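Drustau Tabletop Fishing Set
Water play set with tray, net, rod, buckets and floating animals
Supplied by Berthorpe

The Drustau Tabletop Fishing Set is a shallow-water play set for use on an ordinary table. The tray serves as the pond. The animals are fished out with the net and sorted into the buckets by color. No pump, battery or plumbing is used. The set is sold to households, playgroups and indoor play areas.

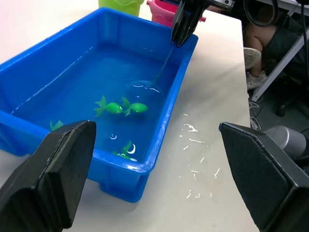 Page last changed: 30th January

Tray

The tray is a one-piece rectangular tub in bright blue plastic. The walls flare slightly outward and end in a thick rolled rim, by which the tray is lifted. Small feet at the corners keep the floor of the tray off the table.

Working fill is 4,000 ml. At this level the animals float clear of the floor and a rod or net can be used without striking the bottom. Do not fill to the rim. A full tray slops when the net is lifted and is difficult to carry level. Fill the tray in its final position with a jug, and bail it with the same jug before moving it.

The table must be flat and must tolerate standing water. A towel or wipe-clean mat under the front edge is recommended on untreated wood. The tray is not rated for hot water. Use tap water only, with no soap, bath foam or coloring. Soap film makes the animals hard to grip and shortens the life of the net.

Net

The net has a round light-blue hoop on a slender handle of the same color. The hoop is sized to take one animal at a time with room to spare. The handle is thin and is meant to be held close to the hoop by smaller children and further down by older ones.
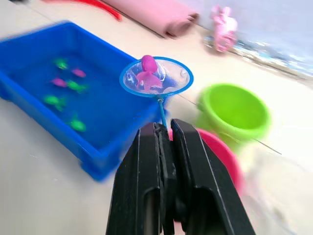
Net with octopus, tray and buckets alongside.

To pick up an animal, lower the hoop into the water beside it, slide the hoop underneath, then raise it level. Scooping from above pushes the animal under and away. Larger animals sit on the net and should be carried flat to the bucket. Tipping the handle early drops them on the table.

The net will carry any single animal in the set. It is not intended for stones, sand or marbles. Loading it with these will pull the net away from the hoop, and damage of this kind is not covered.

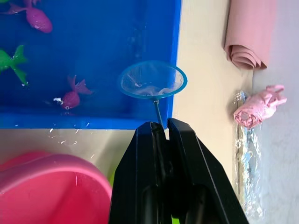 Net held tilted over the tray. Some dripping on the rim and table is normal.

Rod

The rod is thin and dark and is held at a low angle over the water. It is slower to use than the net and suits one child working alone, or two taking turns. Store it straight. A rod left bent under a stack of trays keeps the bend.

Animals

The animals are molded in green and pink. The assortment covers fish and other sea creatures, including an octopus, and varies between batches. Orders for a particular animal cannot be accepted. Loose animals are sold in bags of 22 under the Galang label and are the same size as those in the set.

Buckets

Two buckets are included, one lime green and one pink, each with an open top and a thin handle. They match the animals for color sorting. Place both on the same side of the tray, within reach of the net. Left-handed children usually prefer them on the left.

Cleaning and storage

Empty the tray after each session. Rinse all parts in clean water and stand them to dry with the buckets upside down. Squeeze any animal that has taken in water until it is empty. Do not use a dishwasher. Once dry, the animals and buckets can be kept in the tray with the net laid on top.

Spares

Nets and rods are stocked singly. Buckets are sold in pairs. Trays are supplied without accessories on request and are packed 5 to a carton. Spares for the earlier Prekgate set do not fit in all cases; the Prekgate net is wider and will not lie flat in the current tray. Orders placed in August are held until the warehouse reopens.

Safety

Use under constant adult supervision. Children can drown in very shallow water. Never leave a filled tray unattended.
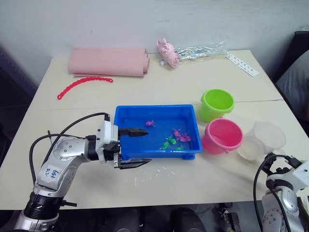 A buyer using the set in a playgroup writes that the buckets are best left empty at the start, as children otherwise bail the tray into them before any fishing is done, and asks whether a second net could be included as standard. Additional nets are at present available only as spares.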